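Shop-floor automation > Teardown and recycling > Are arms ready for PC strip-down?

prarano_bench
We strip office towers for parts at 12 a shift per person. Management has asked whether two arms could take over the opening stages: drive out, memory out, processor out, everything parked in a known place. My view is that the drive is the easy bit. A caddy has handles and a fixture can hold it upright.

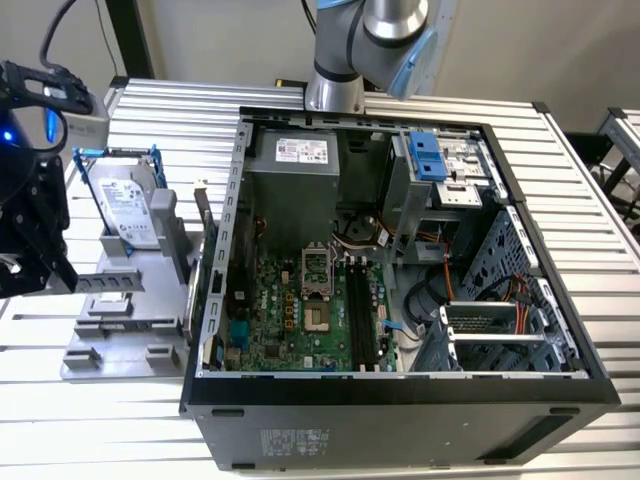
Page 5 of 8

Shivam Nishad
Agreed on the drive. I'd still put the fixture before the arm in any budget. If each part has one pocket and one orientation, half the vision problem goes away. Cables are what worry me. A SATA lead curling across the open case is never in the same place twice.

uniyal_k
Disagree about cables. You can push a lead aside and carry on. Memory is worse: two latches, a straight pull, and very little to grip. We tried it at Anatside in April and 11 modules in a row came out cleanly, then the next one jammed at an angle and the arm kept pulling.

prarano_bench
Was that with force limits set?

uniyal_k
Set too high. Our fault, but a person would have felt it.

Shivam Nishad
So it's a tuning fault, and you're calling it a limit of the machine. Parallel fingers are fine for a stick of RAM once the latches are open. They hold it flat and level well enough to carry it over the case. A processor lying in a shallow pocket on the tray is a fussier target than a module, in my opinion.
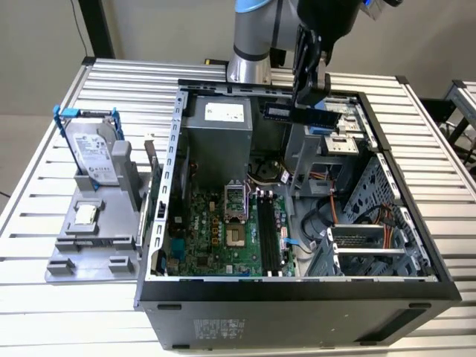

Re: cycle time

sitari_ops
Nobody has mentioned speed. Our cell at Sitari takes 8 minutes for a tower I can do in 5. It pays only if it runs unattended, and it doesn't yet.

uniyal_k
Same experience. I'd keep a person on memory and processors for now.

Shivam Nishad
I wouldn't. Log the faults for a month first, then decide.

Contact the moderators | Copyright remains with individual posters | Back to top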